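Jirar Personal Alarm and Incident Recorder

Stock code: Urkomach range, clip-on
Availability: in stock, ships from our Brzozowska Street counter

The Jirar is a clip-on alarm for people whose work puts them in front of other people on their worst days: court registry staff, night-shift servo attendants, process servers, parking officers. Pull the cord and it shrieks. It also starts recording sound, so that when the matter gets before a magistrate eight months later there is something to go on besides two people's memories and a blurry bit of footage of somebody's hat.

Dariusz Walczak designed it after giving evidence in an assault case in which he was asked, at length, what colour the defendant's shoes were. He did not know. He still doesn't.

The cord takes a firm tug. Earlier versions went off whenever the wearer put on a seatbelt, and our testers at Plaltata asked for them to be taken away.
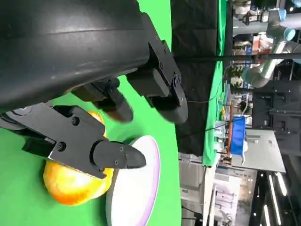
Recordings are stamped with the time and locked once made. You can play them and copy them, but you can't trim out the part where you swore. The memory holds up to 10 hours, after which the oldest file goes unless you've marked it to keep. To mark a file, hold the side button for three seconds.

A word on the law. Rules about recording conversations differ from state to state, and a few of them are strict. Zofia Lis wrote the plain-language guide that comes in the box and would like you to read it before you clip the thing on, preferably not in the car park of the courthouse. It isn't legal advice.

In the box
Jirar unit with belt clip
Spare cord
Charging lead
Guide (four pages, large type)

Battery: some 1,000 charges before it starts to sulk
Warranty: three years, excluding dogs

Orders for 10 or more units get a discount. Units with the old grey cord can be swapped for the new one free of charge until the end of August. Bring the unit in or post it, and please turn it off first.

Page updated 24 July 2019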